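Play Area Attendant, Part Time – Lunlow Indoor Play, Zindale
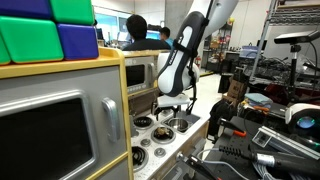
Ostermann

Lunlow seeks one attendant for the toy kitchen corner. Shifts start at 7:30 a.m. and run four hours, 50 weeks a year.

Duties:
Wipe down toy ovens, stovetop counter, knobs and burner rings.
Check the oven door handle and report faults.
Return bowls and soft blocks to their places.
Log worn or missing parts – the full toy inventory lists 965 items.

Requirements: 2 references, basic computer skills, able to kneel and lift. Training is paid.

Pay: $1,783 per month. Apply at the Hurkgate front desk by the end of March.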